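Wrapping and holding sandwiches for a packed lunch
Household notes, section 6
Text: Henrique Serrano. Last revised 16 December 2018.

These notes cover sandwiches made in the morning and eaten at midday. They apply to sliced white or light brown bread with a moist filling. Rolls and flatbreads are dealt with in section 7.

Bread. Use slices from the middle of the loaf, where the height is even. Spread butter or soft cheese right up to the edges of every face that touches a filling. This slows the movement of water into the crumb. Tomato and cucumber should be salted, left on kitchen paper and patted down before use.

Cutting. Cut before wrapping if the sandwich is to be shared, after wrapping if it is not. A serrated blade with a long stroke gives a clean face; pressing down with a short knife shuts the layers at the edge and pushes the filling out at the back.
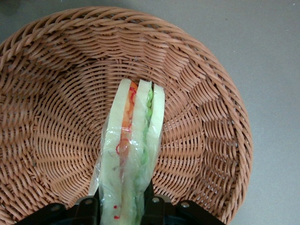

Clear film should be pulled tight over the cut face first and gathered on the opposite side. A piece of film 282 mm long is enough for a standard half. Three-slice sandwiches need more, as the stack is deeper and the middle slice tends to slide. Stand them with the layers facing up, as with the wrapped one in the wicker basket, so that the filling can be checked without opening anything. A loose flap at the side, like the crinkled one on its left, should be folded under and pressed flat before the sandwich goes into a bag.

Baskets. A shallow round basket is suitable for serving wrapped food. Woven strands hold crumbs in the gaps – turn the basket over and tap the base, then go round the coils with a dry pastry brush. Synthetic weave may be rinsed. Natural rattan should only be wiped and must dry fully before it is put away.

Storage. Keep wrapped sandwiches in the refrigerator until they are needed, away from the back wall, where bread can freeze. Do not stack anything on top. Meat, fish and egg fillings should travel with an ice pack.

Correction to the May version: the film length was given for a whole sandwich. Thanks to Rimantas Sakalauskas for pointing this out.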